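Biltgate Table-Clearing Set
README, release 3

Contents
What this is
What's in it
The table
What changed for the people
Labels and their moods
Known problems
Use and credit

What this is

Biltgate is a set of recordings of one robot arm handling plastic tableware on a cloth-covered table. It was collected for the staff canteen at Tradano, where trays come back at the end of lunch in whatever state the lunch left them. The arm is meant to sort bowls, plates and cups ahead of the dish line. The company's slide deck called this "freeing up our people." Our people asked what they were being freed up for, and part of this README is the answer as far as we have one.

Read it before you download anything. It's shorter than the license.

What's in it

378 episodes, each one a single attempt to move one or more pieces. Each episode has color video, depth, joint positions, gripper state, a short text instruction and a result label. There is also a folder called notes, which holds what the canteen crew wrote while they were running the arm. We were told to clean the notes up before release. We fixed the spelling.

The instructions are in everyday English, as typed by whoever was on shift. "Put the yellow cup in the green bowl" is typical. So is "yellow in green, same as before," which is of no use to a model that wasn't there before. We kept those and flagged them as vague in the metadata.

The table

All pieces are plastic, in colors you would choose if you wanted a depth camera and a tired person to agree on something. The real canteen dishes are white. Kimaro, who supplied the software, asked for bright ones in the first round so that the labels would be easy to check. White dishes are planned for a later release, and have been planned for two releases already.

The cloth is dark green. Between episodes the operator shuffles the pieces by hand, and is asked to do it carelessly. This was harder to teach than the arm. People who have set tables for a living put the bowls in a ring without noticing.

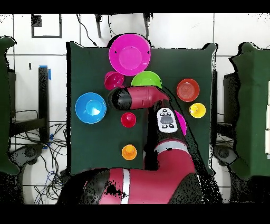
Ľubica Dvořáček wrote in the notes folder that she had spent years learning to clear a table in one pass with both hands, and that she was now being paid the same rate to watch something do it one cup at a time. She added that her wrists had stopped hurting by August, and that she would like both facts written down, next to each other, and neither one put in the slide deck alone.

Both facts are hereby written down. She read this section before release and asked us to take out the word "journey," which we did.

What changed for the people

Before the project, the dish line had four people on it at peak. It still does. One of them now spends the shift at the arm's station, typing instructions, resetting the table and pressing stop. The title on the new job sheet is "automation associate." On the rota it says "arm."

Pay stayed where it was for the first round. The crew raised this, and the station now carries a small supplement, which took longer to approve than the arm did. The supplement is paid for hours at the station only, so the station is rotated, so everyone has had to learn it. Management describes the result as cross-training.

Some things got better. There's less lifting and less reaching across wet counters, and you can sit down. Some things got worse. The station is quiet, and the dish line was where people talked. Two of the crew asked to go back to the line for that reason and were allowed to. We'd suggest that anyone planning a similar setup put the station within shouting distance of the sinks. Ours is down the hall, because that's where the outlets were.

Nobody's hours were cut during collection. We can't promise what happens after collection, and we notice that the slide deck doesn't either.

Labels and their moods

Each episode is labeled success, partial or fail by the person who ran it, then checked by a second person from the crew. Where they disagreed, both labels are kept. Please don't average them.
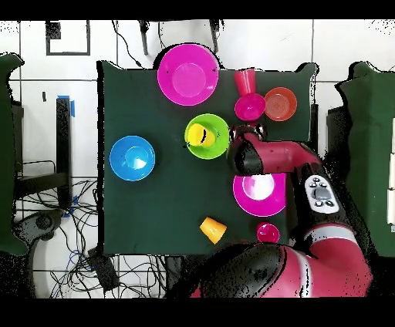 Our biggest argument was over what counts as done. The engineers wanted success to mean that the named piece is in or on the named target when the arm lets go. The crew wanted it to mean that you wouldn't have to touch it again. A cup tipped over inside a bowl, like the yellow one in the lime green bowl, passes the first test and starts a discussion under the second. We ended up with two columns, done_robot and done_kitchen. The second has fewer successes in it. If you only have time to train on one, the kitchen would like a word.

The names of the colors are the crew's too. Magenta appears as pink, purple and "the loud one." A mapping file is included.

Known problems

Depth is patchy on the arm and along the edges of objects. Don't trust it there.

The cables on the floor show up in the video, and they move between sessions. Please don't let your model learn what day it is from them. One of ours did.

Episode 100 has a wrong instruction. It was typed during a phone call and concerns a dentist.

Vague instructions are more common toward the end of a shift. So are vague labels. There is a column for hours into shift, and we recommend looking at it before you blame the annotators.

The set covers one table and one kind of arm. It says little about a real tray, with a napkin stuck to it and a spoon under the napkin.

Use and credit

Free for research and for use in workplaces of any size. If you use it at a workplace, the license asks you to show this README to the people whose work is involved, before the equipment is ordered. Eltis, who reviewed the license for us, said that this clause is unusual and probably can't be enforced. It stays in.

Please credit the set as "Biltgate, recorded by the Tradano canteen crew." Send corrections to the address in the contact file. It is read after lunch service, once the trays are in.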